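Folding Time and Finished Size of Cotton T-Shirts
Student project report, Textile Care and Household Technology
Iida Kallio and Toivo Kokkonen
Oct 22, 2020

1. Background

The clothing exchange at Hakala stores donated T-shirts on open shelves. Shirts arrive folded in different ways, and the stacks lean and take up more shelf depth than they should. The exchange asked for one folding method that a new helper can learn from a single printed sheet.

Two methods were compared. Method A is the fold in thirds used in most homes: sides to the center, then hem to neckline. Method B folds the shirt in half lengthwise first, with the sleeves laid on top of each other, and then in three across the length.

2. Materials and setup

The test set was 200 short-sleeved T-shirts on loan from the Muritmont store room, sorted by labeled size. Shirts with heavy prints were left out, as the print stiffens the front panel and changes how the fold lies. All shirts had been washed and stored in bags since August.

Folding was done on a table covered with a cloth. A bare tabletop was tried first, but thin shirts slid when the second fold was made. Each shirt was laid out sideways to the person folding, neckline to the left and hem to the right.

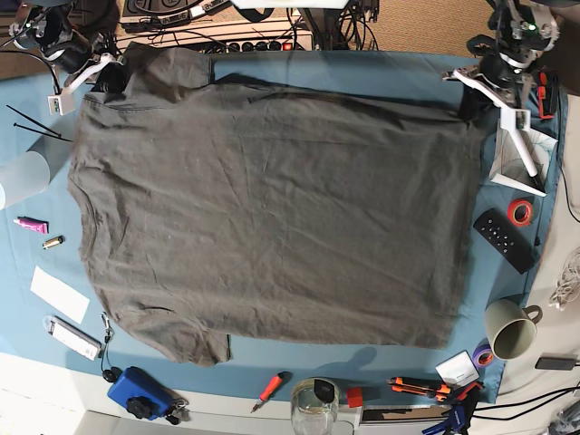

Figure 1. Large charcoal-gray T-shirt laid out on the light blue cloth, one sleeve folded up over the body.

The starting condition matters for the timing. A sleeve that lies over the body has to be pulled out before either method can begin, and this step was included in the measured time. Creases in the body were smoothed once by hand and then left alone. Large sizes covered most of the table and left little cloth free for the folded piece, so finished shirts were moved to a side shelf.

3. Procedure

Each shirt was folded 5 times with each method. Timing ran from the first touch to the moment the hands left the folded piece. Finished width was measured at the widest point with a steel ruler. Runs interrupted by talking or dropped shirts were struck from the log and repeated.

4. Results

Method A was faster on small and medium shirts. On large shirts the two methods could not be told apart. Method B gave the more even width – the folded edge stayed straight even when the shoulder seam was bunched at the start. Its weak point is the neckline, which ends up at one side of the piece and makes the stack higher there.

5. Recommendation

Method A for the open shelves, Method B for boxes. The instruction sheet should show the sleeves being straightened as a separate first step. Stack height after a week of handling was not tested and is left for the spring group.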